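Home | Ask | Topics | Kits and tools

Protora gripper kit: is it good for bowls and plates?

Shirley Beaulieu
I want to buy the Protora kit for 692, with the simulator included. My task is to pick up dishes by the foot ring. Does the gripper hold such a shape well?

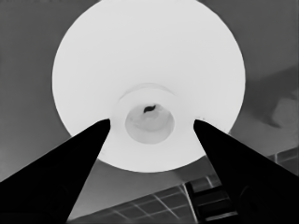
The seller, Heydari, writes that the fingers open to 100 mm. I would like to hear from somebody who has used it since June.

Oluwatosin Uzor
I have it. In the simulator it is good, but you must set the friction yourself. For real dishes I bought the soft tips, and with them the price became 1070. You have 14 days to return it.

Nillomwood
Same question here, please tell if you buy.

3 shares | 2 comments

Related
Soft tips for Protora
Sesevthorpe arm, first setup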